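Polow unit, Mambridge flat: progress for May
Prepared for Sewwandi Paul

The unit has been running in the living room since the start of the month and has logged 230 cushion tasks. The plan said 420. I would not read much into either figure, as Petrenko counts a restart as a fresh task and we do not.

Most of our time went on the hands. The finger joints were drifting between sessions, so Selvaraj Siriwardena now checks each one every morning before the arms are enabled. Sundis maintain that their new calibration routine makes this unnecessary. I have asked for their test data and have yet to see any. 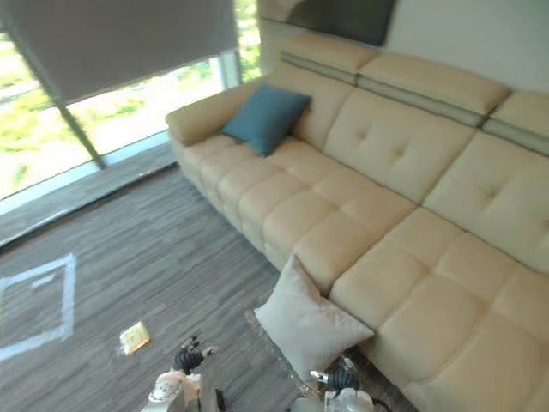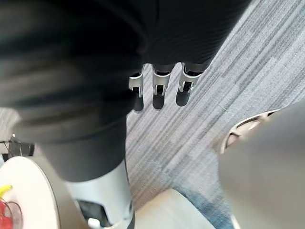

Cabling is the next worry. The outer cable on the right arm was replaced twice, at a cost of 679 pounds including the call-out, and the second one already shows wear near the clip. Selvaraj has rerouted it with more slack. It may help — I'd want another 20 sessions before saying so.

The floor marks have been re-taped and the start position measured again, which did cure the offset we reported last time.

For June we ask to keep the present budget but move the software upgrade back until the joints hold their settings for a full week. Petrenko would like it sooner. I see no case for that yet, and would be glad of your decision before they book the engineer.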